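Fontana opens clothing sorting room in Pravotville, asks residents to look at home first

PRAVOTVILLE - Fontana, the clothing reuse association of Pravotville and Ultcombe, will open its new sorting room to the public this Tuesday at 10 a.m. The room is on the ground floor of the former post office in Tisovcombe and has 600 square feet of shelves, tables and hanging rails.

In the last season Fontana received 1,995 pieces of clothing from households in the area. Of these, 423 were sports clothes: jerseys, shorts, training jackets and warm-up pants. This is the group which grows the most, and it is also the group with the biggest demand. Local youth teams ask for it already in April, before the summer games start.

With the opening, Fontana starts also its home sorting campaign, with the title "One Seat, One Evening". The idea is simple. Every household chooses one place where clothes are usually left - a sofa, a bench, the end of a bed - and decides about each piece which lies there. It is kept, washed, repaired or given away. The association prepared a one-page guide, which can be taken for free at 13 collection points, among them the libraries in Pravotville and Ultcombe.

For sports tops the guide gives some special advice. Please turn them inside out before washing and use cold water, so the printed letters stay in good condition. Do not iron over the print.
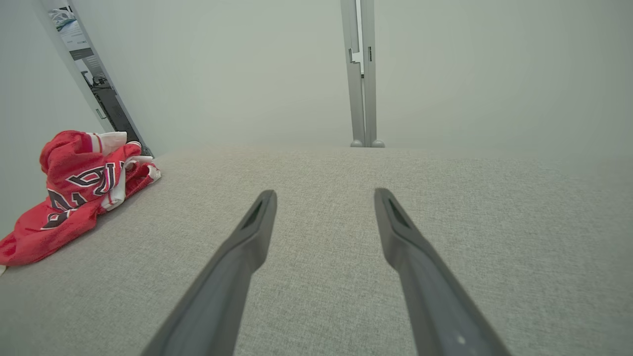
Jerseys with a team name or a number are welcome too, even if the team does not exist anymore. Please fold them with the print to the inside and do not put them in the same bag with shoes. Clothes with holes are accepted in a separate bag with the word "repair" on it.

The sorting room will receive donations on Tuesday from 10 a.m. to 6 p.m. Large donations of more than 13 bags should be announced one week before, by telephone or at the desk. Parking is possible behind the building, the entrance is from the yard.

Press contact: Fontana office, Tisovcombe. Visits for press are possible on the opening day from 9 a.m.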